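The Last Bus to Kofler

I missed the 2 o'clock. Ran for it, shoe half off, bag banging my hip. Gone. 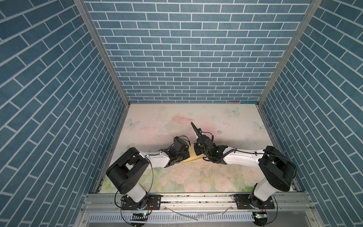 Blue brick, pale floor.

So I sat. Bench at the Mornow stop, rain coming sideways. Thirteen missed calls from my sister. Didnt call back. What would I say? That I still had the key, that I'd had it since September, that the house on Todis Street was locked and Mom's letters were in it.

A truck pulled over. Window down. "Kofler?" the woman said.

I looked at the road. Looked at her. Old green coat, dog asleep on the seat.

"29 miles," she said. "You getting in or what?"

I got in. The dog didn't move. I held teh key so tight it left its teeth in my hand, and somewhere past the bridge I finally called my sister.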